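Can a robot arm put away small stuff yet, at home or in a shop?

Last updated: August
Reading time: 2 min

Posted by Sieglinde Albers

I run a small repair shop in Daserville and my evenings go to putting little parts back in their bins. At home it's my kids' blocks. Is there a machine that will do either one without me standing over it? A salesman from Clakari says yes. I have 200 bins and a bench against one wall, and I'd pay for something that works.

Henrik Kuhlmann

Partly. Picking up one solid piece from a clear table is the easy end of it.

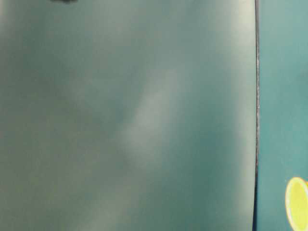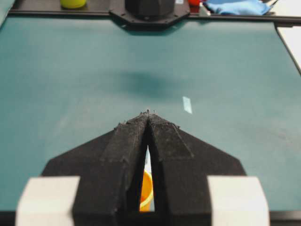
Teal surface in all of these. 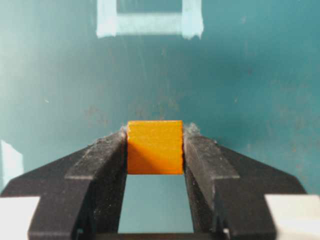
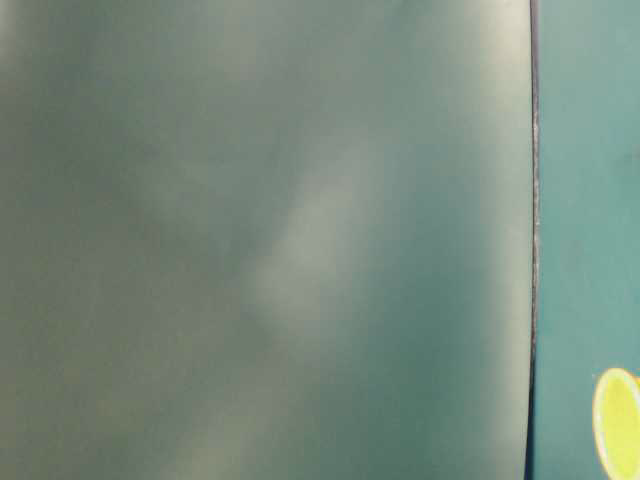
Blocks with flat sides suit a two-finger grip. Washers, springs and anything lying in a heap are much harder, and so is a bin with a lip. At the shop where I work in Jirnilau we timed an arm on mixed fasteners. It sorted 43 pieces in 21 minutes and we had to step in twice. I do that many by hand over a cup of coffee. If all your parts were one size I'd say go ahead. With 200 bins I would wait.

Ask Clakari to run it on your own parts, in your own bins, and stay for the whole run. Wipe the fingers down now and then too. Lint builds up at the tips.

Stüber

no. get a label maker and a tray with dividers. kids can pick up their own blocks

Sieglinde Albers

Thanks Henrik. I'll bring a coffee can of mixed parts to the demo and see what he does with it.

Contact | Copyright Daserville Help Board | Back to top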